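Plekenness Office, Second Floor: Gallery

The pages in this section record the shared areas of the Plekenness office following its refurbishment in December. The gallery is maintained for staff at Drerkton and for visitors who wish to see the rooms before booking. Enquiries about the use of the open-plan area should be addressed to Alun Lloyd.

The tables are available to all teams and may not be reserved for more than 2 hours. Users are asked to leave them clear at the end of each session - cups, papers and personal belongings included.
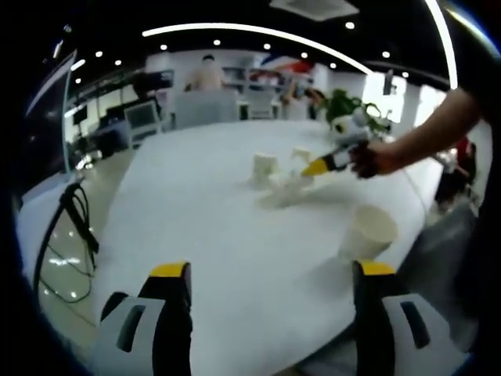

Workplace Services, Drerkton

White cups on the white table in the open-plan area, with office seating and shelving beyond. Paper cups are kept for general use and may be taken to any table on this floor. Used cups should go into the recycling point by the Humphreys Room and should not be left out overnight.

Tables are wiped down each evening under the existing cleaning arrangements. Teams eating at their tables are asked to clear crumbs and spills themselves, and cloths are provided for this purpose. Any damage to a surface should be reported the same day, quoting room code 684. 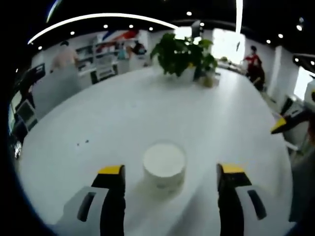
Planting was included in the refurbishment at the request of staff, and a sum of 3,000 pounds was set aside for it across the building. Plants are watered by Ieuan Sayce and should not be moved to another floor without his agreement. On the round table the broad-leaved plant in its white pot stands towards the far edge, which leaves the nearer part of the surface free for work. Smaller items, such as the white round container, may remain on the table while a session is in progress - they should be returned to the shelves afterwards.

Page last reviewed: April 5, 2026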